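How I fold T-shirts so they stand up in the drawer

I've had a few emails asking about the folding thing I mentioned in the wardrobe post, so I've finally sat down to write it out properly. It's the long strip method, where you turn the shirt into a tall narrow shape first and then bring it down into a block. I've been doing it for years and I still get it wonky when I'm half watching the telly, so please don't fret if your first few look like something the cat slept on.

You don't need much. A bin or basket for the clean stuff, a flat surface that's longer than your longest T-shirt, and a bit of patience. I used to do it all on the bed and I'd tell anyone to stop doing that, the duvet swallows the edges and you end up chasing the sleeves round. A table is miles better, or a clean bit of floor if your knees are up to it (mine aren't any more).
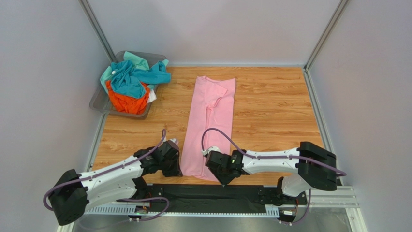 Sengar, Saturday, December 18, 2021

Getting the strip right is most of the job. A pink T-shirt folded lengthwise like that one will nearly always have some creases running down it, and that's fine, we aren't ironing. What I do look at is the sleeve. When you bring a side of the shirt in, the sleeve comes with it and sticks out past where you want the edge to be, so it has to be doubled back on itself. You get a little flap with a slanted edge and sometimes a small gap next to it. Leave it alone if it's lying flat. If it's bunched up, open that side out again and have another go, it only takes a second.

Right, from the beginning then!

Step 1. Pull one shirt out of the pile and give it a good shake. I don't sort first. I know plenty of people do (my sister-in-law has separate heaps for everything, colours, sleeves, the lot) but I find I spend so long sorting that I run out of steam before the folding. Turquoise, orange, pink, whatever's on top gets done next.

Step 2. Lay it face down with the neck at the far end. Smooth it from the middle outwards with the flat of both hands. Go gently with thin cotton, it stretches if you drag it, and then one side ends up longer than the other and you'll be cross with it the whole way through.

Step 3. Pick your fold line. I go from a point partway along the shoulder, straight down to the hem. Pinch the shoulder with one hand and the hem with the other and bring the whole side over towards the middle. Both hands moving together is the trick. If the shoulder gets there before the hem does you'll have a twist in it, and a twist at this stage turns into a great fat lump later on.

Step 4. Fold the sleeve back so it sits inside the strip. For long sleeves you fold it back and then point it down towards the hem, which makes a thicker strip but it does work.

Step 5. Same again on the other side. You can overlap the two sides a bit or have them just meet, depending on how wide your drawer is. Mine is an old Nikodach one from a house clearance and it's an odd size, so I overlap.

Step 6. Check the bottom. The hem end likes to spread out wider than the rest and the corners wander off. I take hold of the corner and ease it back in line, then run my palm down the length once.

Now if you stopped here you'd have a very nice long thin shirt and nowhere to put it, so on we go.

Step 7. Bring the hem up towards the neck, stopping a little short of the collar. Hold the fold down with one hand and smooth with the other.

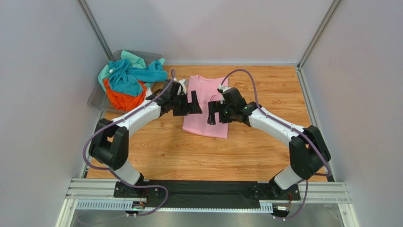
Don't be a perfectionist about the shape. A rough rectangle with a few faint wrinkles in it will sit in a drawer as well as a crisp one, and it'll have been worn and washed again before anyone has the chance to be impressed. What matters more is that the long sides are fairly straight, so if one's bulging, pat it in with the side of your hand now, while it's still easy.

Step 8. Fold it once or twice more, until it's about as tall as the inside of your drawer. Stand it on its edge. If it flops, it was either too loose or you've left air in it, so press it flat and try again. Very floppy shirts (the slinky viscose ones) won't ever stand up by themselves and I just wedge them between two cotton ones.

A few odds and ends that people ask me.

Do I use a folding board? I had a plastic Lernus one that came with a storage set and I never got on with it. Everything came out the same width, lovely, but the flaps kept catching on buttons. It went to the charity shop in the end. If you've got one and you like it, carry on.

What about children's things? Same method but skip the last fold. Tiny shirts go into a silly little cube if you keep going, and they roll about.

How full should the bin be? Mine's usually spilling over the sides, I won't pretend otherwise. The only thing I'd say is don't squash it down to make room. Clothes that have been sat on all weekend hold those creases, and then you do need the iron.

Syahrul Ong left a comment on the last post asking whether this works with polo shirts. It does, but do the top button up first and fold the collar flat, or you'll get a bump at the top of the block. I'd put polos at the back of the drawer where they've a bit more headroom.

I'm doing jumpers and hoodies in January, and I'll try to get fitted sheets in as well if I can work out how to explain them without waving my arms about. If you've a drawer that's beaten you, leave me the measurements in the comments and I'll have a think.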